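Old desktop keeps shutting off by itself, worth fixing?

Kirstin Aitken
My tower turns off after 10 minutes, mostly on Sunday when the kids play games. No error, just black. A shop quoted me 233 dollars. Is that fair?

Phong Trương
Dust, most likely. Unplug it, lay it flat, take the side off and clean the fan and heatsink. New thermal paste costs very little.

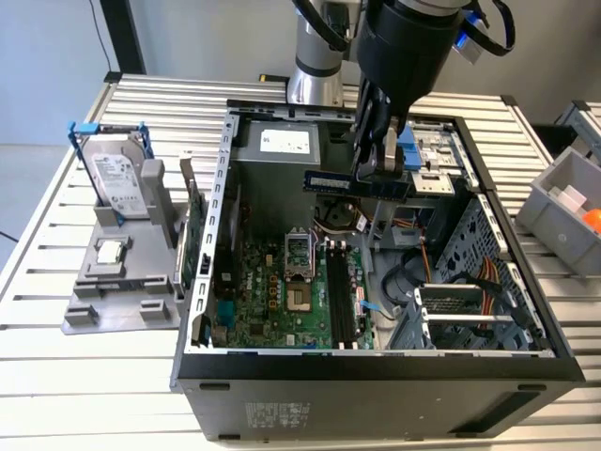 Dell desktop with the side off and the CPU socket open.

Nhàn Lâm
I'd get a second quote first - 233 is a lot for a cleaning. Ask if it includes a power supply.

Comments
Định Hứa: Mine did this. Bad outlet strip.
Phong Huỳnh: same problem, following

Last updated in April
Contact - © Drokeck Help - Back to top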